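Kitchen clear-out gallery: bowls, benchtop and the Tirkton boxes

Posted March 17, 2018 by Zsolt Kelemen

We moved out of the Grindomside flat at the end of summer and kept a record of the kitchen as it was sorted. Most of the photos went to family. The page has one picture and the notes I wrote while packing, grouped by where things ended up.

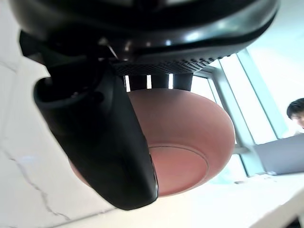

The pink bowl

Salmon pink, smooth and matte on the outside, with a raised foot ring underneath. The colour looks a bit darker down near the base. I bought it at the Ziółkowski shop the week we moved in and it was used for most things, mainly porridge and cut fruit. It went to the new place, wrapped in a tea towel.

I like a foot ring on a bowl. It gives you something to hold when the bowl is hot, and it keeps the base up off the table. The downside is that the ring holds water in the dishwasher, so it needs a wipe before it goes in the cupboard.

The pale surfaces

There's a grey vein in the marble-look surface that runs in a jagged line. The tabletop is plain white. Both are hard to photograph on a bright day, and the table in particular comes out nearly blank in places. We cleaned them with warm water and a little dish soap. Vinegar was kept well away from both.

Bowls and plates, kept

Everything we ate from in a normal week was kept. The deep plates travelled standing on edge in a Tirkton box, with folded newspaper between them. Bowls were nested in pairs with a paper towel in the middle. A stack any taller than that tends to stick together, and one of ours had to be eased apart with cold water.

Bowls and plates, given away

The brown dinner set from my aunt went to my cousin, who has a bigger table. The odd saucers went to the op shop along with two jugs and a cake stand we had used once.

The drawer beside the stove

Measuring spoons, a peeler, string, birthday candles, the instruction book for an oven that was replaced before we got there. The book was left for the next tenants by mistake. The peeler turned up in November in a coat pocket.

The boxes

Tirkton book boxes, the small size. We paid 66 dollars for the lot and reused them in the new garage. A bigger box full of crockery is too heavy to carry down stairs. We wrote the contents on the side and the top, then numbered them in the order they were packed. Box 2 held the things for the first breakfast and went in the car with us.

The cupboard liner

Utonix ribbed liner, cut with ordinary scissors. It came up easily except in the corner under the sink, where it had to be scraped. I would use it again on the shelves and leave the sink cupboard bare.

Comments

Marg: I have a bowl that colour and it has outlasted two sets of plates. Do you put yours in the microwave?

Zsolt Kelemen: Only to warm milk. The bottom says nothing about it either way so I keep the time short.

pk_harbour: Small boxes is the right call. We packed our crockery in one big tea chest and had to unpack it on the landing to get it down.

Jo T: Does the Utonix liner leave marks on white shelves? Ours went yellow where the tins sat.

Zsolt Kelemen: No marks on ours, but it was only down for a couple of years.

Recent galleries

Grindomside flat: the balcony pots
Shelves for the new garage
Sorting the linen cupboard
A shelf for tea towels
The old oven and its replacement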